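Whiteboards, markers and the candy jar: notes from the supply room
By Shiela Maglaya
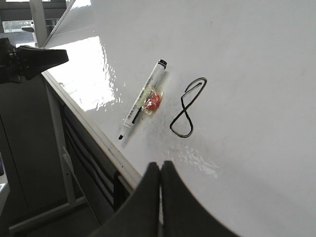 The supply order for the Flitcombe learning center went in last week, and as usual the longest part of it was markers. We spent $505 on whiteboard supplies between November and the end of March. Most of that was markers that dried out before they ran out of ink, so this month's item is mostly about how to make them last.

Store them flat. A marker kept standing with the tip up will dry at the tip, and one kept with the tip down can leak into its cap. The trays on the wall boards are fine for this. The cups on the desks are not, and I have taken most of them away. If you had a cup you were fond of, it is in the cabinet by the door with your room number on it.

Push the cap on until it clicks. I tested the markers that came back to me in the return box after winter break, and 17 of them worked again after a night lying flat with the cap on tight. They are back in the rooms now. If yours is writing faint, try that before you throw it out. If it still writes faint the next day, put it in the return box and take a new one from the top drawer. You don't need to sign for it.

Please keep permanent markers out of the board trays. We had two boards written on with them this winter. If it happens, go over the writing with a dry-erase marker while you can still see every line, then wipe both off together. It usually takes a few passes. Rubbing alcohol on a cloth will get what is left. Don't use the green scrub pads from the kitchen, which scratch the surface, and after that the ink gets down into the scratches and you have gray patches for good.

On cleaning in general: a dry eraser moves the ink dust around more than it takes it off. That is where the gray smudges come from. Once a week, wipe the board with a damp microfiber cloth and then a dry one. Wash the cloths without fabric softener. I pick up the used ones from the hook in the hall and bring back clean ones the next morning.

The loose boards need a little more care than the ones on the wall. They get laid on tables and written on from all sides, and they pick up whatever was on the table. Store them on edge in the rack, with the writing surfaces facing the same way. Please don't stack chairs or boxes on top of them. One of the older boards has started to lift at a corner – it has a strip of blue tape on the back, and it can be used for games but not for anything where you need a smooth surface.

Several of the younger groups are working on numerals again this spring, and the boards are getting a lot of use for it. The 8 is the one that gives the most trouble. Some children draw two circles and put one on top of the other. That is readable, but it is slow, and it turns into a habit. What the Nerura room has been doing is one continuous line: start at the top, curve around as if making an S, then come back up and cross in the middle. Draw it large the first few times, as large as the board allows, and let the children trace it with a dry finger before they pick up a marker. A wobbly one with a small top and a big bottom is fine at this stage. Crossing the line in the middle is the part to watch.

That room also uses wrapped hard candy as counters. It works well on a flat board, and the children like it, but there are some things to keep in mind. The candy stays in the wrapper until the lesson is over. It does not go to the group under 3 at all, or to anyone with a note in their file. The counters get put back in the jar and the jar goes back on the high shelf in the office. If you would prefer something that isn't food, we have plenty of Hatard counting chips in the bottom drawer, and they can be washed.

The new order should be here by the middle of next month. It has black, blue and green only. Red was the color most often left over, and it is also the hardest to get off an old board. There are still red ones in the drawer if you need them for corrections.

Questions about supplies can go in the notebook on my desk. I read it every afternoon. If a board has come loose from the wall, don't use the notebook for that – come and find me.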